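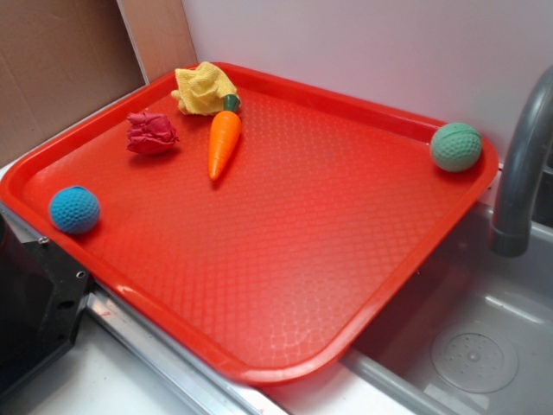

Visit to the Adeleke manipulation lab, Nollatmont
Posted 12/23/22

I spent a day at the Adeleke lab in Nollatmont before it closed for the holidays. I had read their short report on the Illis method in July and wanted to see it run, mainly to find out how much of the result depended on a clean setup. They agreed to let me watch a block of trials and look at the logs afterward.

The lab is on the second floor of the old Mellutthorpe building. Parking is behind it and the entrance is on the side street. I went to the wrong door first.

Tamunoemi Eze met me and took me straight to the kitchen station. The task there is clearing a serving tray: the arm gets a spoken instruction naming one item, picks it up and moves it to a bin. The tray is red plastic with a raised rim and an embossed floor, and it sits at an angle with one part hanging over the sink. For the layout I looked at most closely, the items were a yellow cloth, a toy carrot, a crumpled pinkish-red piece, a blue ball and a green ball. The two balls were at opposite corners, close to the rim. The carrot's green top lay over the edge of the cloth.

What the method does

Most grasping systems I have seen pick the best grasp from one view and commit to it. Illis makes a first guess, moves the gripper partway, takes a second view, and scores the guess again before closing. If the new score has dropped too far, it picks another grasp and approaches again. The limit is 3 approaches per item. After that the trial counts as a failure, even if the item could be reached on the next try.

The scoring network is small. It was trained on 136 recorded sessions, all from this station and one other bench down the hall. Eze said they tried adding simulated data and dropped it, as the cloth items got worse and the rigid ones did not improve enough to pay for the extra training time.

Why this tray

I asked about the red-on-red item. Onyekachi Mohammed, who runs the perception side, told me it is one of their standard hard cases. The piece is a cooler shade than the tray, but the difference is small, and its creases and ruffled edges give a different outline from each side. In their first version the segmentation kept merging it with the tray floor.

Glare is the other problem. The tray floor throws back a pale patch near one corner, and the embossed pattern shows up as whitish loops inside it. The older system sometimes proposed grasps on that patch. With the second view the patch moves and the items do not, so the score for a false grasp falls. Mohammed considers this the most useful result of the project, more than the overall success rate.

The trials

I watched 15 trials, with the items laid out again between them. Thirteen were successful. The 2 failures were both on the yellow cloth when the carrot was touching it. In one, the gripper closed on cloth and carrot together and lifted both, which the rules count as a miss. In the other it used up its approaches without closing.

The balls gave no trouble, including the ones against the rim, where I expected the fingers to hit the edge. The red crumpled item was picked up each time it was asked for, though it needed a second approach more often than anything else.

It is slow. The extra view adds a clear pause in the middle of each reach, and a person clearing the same tray would be done before the first item reached the bin. The group is working on taking the second view while the arm is still moving. I saw a short test of that on the other bench, but they asked me not to report numbers from it.

Questions I still have

All of the training data comes from two work areas in the same building. I would like to see the method at a station it has never seen, with a tray of another color and texture. Eze agreed and said a move to a partner site is planned, with the network kept as it is for the first week.

I also asked how the score threshold was chosen. It was set by hand and has not been changed since July. Lowering it would cut the number of repeat approaches, but they have not measured what that does to the false grasps on glare.

The trial sheets are available from the lab if you write and ask. Mine came as a spreadsheet, one row per approach, with the failures marked in the last column.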